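small drawer cabinet for the table, how do you keep it from filling up with junk?

posted by owusu84

Ok so quick one, typing this on my break. We have a light wood drawer cabinet that lives at the back of the table, small one, sits right on the tabletop. Bought it to keep the table clear. It has not kept the table clear. Everything gets put down in front of it, snacks, a lemon, a bottle, whatever came out of somebodys bag, and then come dinner time I shove it all in the drawers and cant find any of it the next morning.

Someone at work said get a tray. So I got one, pink, flat, rectangle. Now I dont know if the tray goes in front, on top, or in place of one of the drawers. Also do you put food in drawers like this at all? The inside is bare wood as far as I can tell. No finish, no paper.

Not looking to buy a whole system. Budget is basically zero after May when we redid the floor.
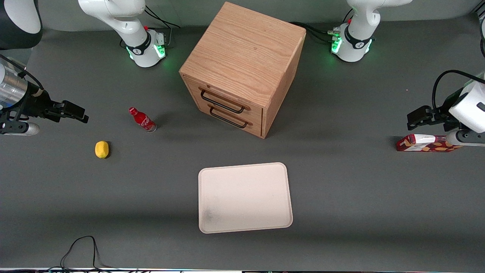 Grondach, Jan 29, 2018

Thats the table in question. Cabinet at the back, tray in the lower middle with nothing in it, the usual stuff scattered between. Lemon and bottle are both out again, snack box lying on its side. Gray top so at least crumbs dont show much.

What I've tried already:
labels on the drawers (fell off, cheap tape)
a "one thing out one thing in" rule, lasted 24 hours
moving the cabinet to the shelf, too deep, hung over the edge

Thanks in advance

3 replies

flander_kitchen

Tray goes in front. Leave it where you have it or slide it a little closer to the cabinet so you can still pull the drawers all the way out. Check that first! I had mine too close and the bottom drawer hit it every time.

The way we do it, tray = things that get used today. Fruit, the open snack, keys if you must. Drawers = stuff that is staying. At night you look at the tray only. If something has been on there two nights it goes in a drawer or the trash or back to the pantry. Takes a minute, maybe less.

Food in the drawers, sealed only. Bars, tea bags, the box snacks if they fit standing up. Not the lemon. I put a lemon in a wood drawer once and forgot about it and the drawer smelled for weeks, had to sand the bottom with 2000 grit which was the only thing in the house and way too fine, do not recomend. Use something coarser if it ever comes to that.

Bottles dont go in the drawers and dont go on the tray either, if its a light flat tray. Tall things tip when you pick it up. Give the bottle its own spot next to the cabinet and be strict about it.

For the labels, skip tape. Pencil on the inside edge of the drawer front. You know whats in there after a week anyway.

97percentdone

get rid of the cabinet

sorry but if you have drawers you will fill drawers. we got rid of ours and the table has been fine

Elteck_mom

Dont get rid of it, its a nice size. I would line the drawers though. Parchment paper cut to fit, free if you already have a roll. Change it when it looks gross.

Agree w/ flander on the tray but I'd do one person = one drawer if there's enough drawers for that. Then when you clear the table before dinner you're not deciding anything, you just drop it in that persons drawer and its their problem. Ours complained for a while and then started picking up after themselves some. Not a lot. Some.

Also if the cabinet slides when you pull a drawer, get the little felt or rubber feet, a strip of shelf liner under it works too

owusu84

ok tray stays in front. lining drawers tonight, have parchment. the lemon is going in the fridge. will try the one drawer each thing but theres going to be a fight over the top one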